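Chapter 5
Fractions: Sharing Things Out Fairly

I learned fractions at my grandmother's kitchen table in Trerneck, out of a school book printed in 1956, and what I remember best is the arguing. Who got the bigger half? (There is no bigger half, as she kept telling us, but try saying that to two hungry kids with one bun!) So that's where I want to start this chapter - with sharing, and with what makes a share fair.

A fraction tells you two things. The bottom number says how many equal parts the whole was cut into, and the top number says how many of those parts you're talking about. The word to watch is equal. I'll be nagging you about it for the next 38 pages.
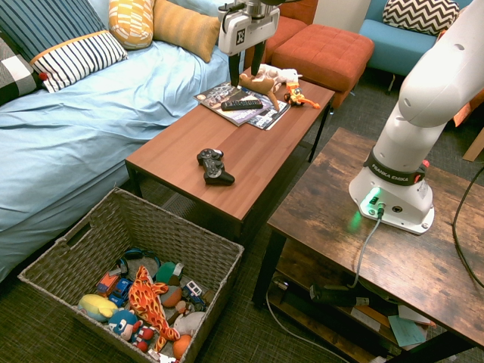 Fig. 5.1 Cushions on a light blue bed.

You can take a fraction of a group, too. If a box holds 20 crayons and 5 of them are green, then 5/20 of the crayons are green, and that's the same amount as 1/4. We'll get to why in Section 5.2, where you'll fold paper strips and see the two line up.

Bring scissors on Thursday if your class is doing the strips together. I like long, skinny ones cut from scrap paper - they fold more neatly than squares do.
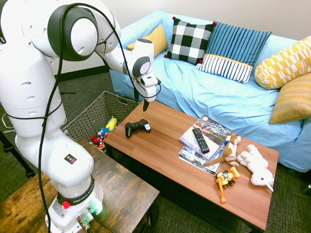

Flister wrote to me that thirds were the hard part, and that folding a strip into three took so many tries the paper went soft before the edges matched. I feel the same way! Thirds are fussy. Roll the strip into a loose S shape first, slide the ends until they line up with the bends, and only then press it flat.

Before you go on, try the warm-up on page 217. Do it in pencil, and keep your strips for Section 5.3, where we start adding them.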